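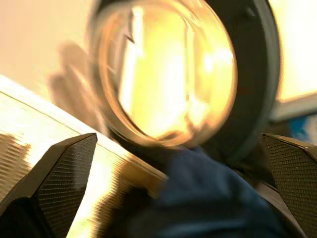
Kekudico opens glass repair counter for the single survivors of broken sets

NAMDEN, December - Kekudico, the housewares shop on Ogbonna Street, will open a repair and rehoming counter for household glass this month, on the theory that most kitchens contain at least one tumbler whose brothers are all dead.

The counter will take in drinking glasses, jars, small vases and pitchers with chipped rims, cloudy insides or no remaining relatives. Chips are ground down and polished by hand. Cloudy pieces get a long soak and a talking-to. Anything the owner can't face taking home again goes on the odds shelf, where it can be bought for less than the price of a sandwich.

"People come in and whisper that they have one glass left out of six, as if they'd done something to the other five," said Octavian Lungu, who has owned Kekudico for 11 years. "They did do something to the other five. We don't ask."

The service grew out of a trial last spring, when Lungu put a bench in the back room and a sign in the window, and expected a quiet few weeks. By the end of the trial the shop had handled 600 pieces. Of these, 56 were beyond saving, and 7 were never collected, including a punch bowl large enough to bathe a beagle. The punch bowl is still available. Lungu would like that stated clearly.

Repairs will be done by Siriporn Ruangrit, who trained as a glass cutter and spent much of her working life making new things before deciding there were plenty of old ones. A small chip on a plain rim takes her less time than it takes most customers to explain how it got there. Cut glass is slower, and very thin stemware she will look at but may hand straight back.

"I can take a rim down a little and you won't notice," said Ruangrit. "I can't take it down to where your cousin bit it. There is a limit, and after that you have an ashtray."

Every piece is held up to a light before any work starts, and customers are welcome to watch. Scratches, old glue and hairline cracks tend to show themselves at that point, along with whatever the dishwasher has been doing all these years. Hairline cracks are bad news. The counter does not repair them, and will say so in a kind voice.

The counter will also sell Vemell, the shop's own cleaning paste, which Lungu developed for mineral stains and which smells, by his own account, like a lemon that has been through a divorce. It works on plain clear glass. It should be kept away from gilding, painted flowers and anything that came from a gas station with a cartoon on it, as the cartoon will leave and not come back.

Customers are asked to bring glass in clean and dry, wrapped in a dish towel or newspaper, and to keep the broken-off bits at home. Ruangrit does not need the bits. During the trial she was given a great many bits, several in envelopes.

Prices for rim work are posted at the counter and depend on the size of the piece. There is no charge for an opinion. Owners who disagree with the opinion may have a second one, also from Ruangrit, which will be the same.

The counter will be open in the mornings, from 9 a.m. to noon, whenever the shop is open. Afternoons are set aside for grinding, which is loud, and for Lungu to answer the phone in the front while pretending it isn't.

About Kekudico

Kekudico sells plates, pans, glasses and other things that go in cupboards. It is owned by Octavian Lungu and can be found on Ogbonna Street in Namden, two doors down from the shoe repair shop, with which it is often confused. Shoes left at the counter will be walked over at closing time.

Inquiries, including those about the punch bowl, may be made in person at the shop.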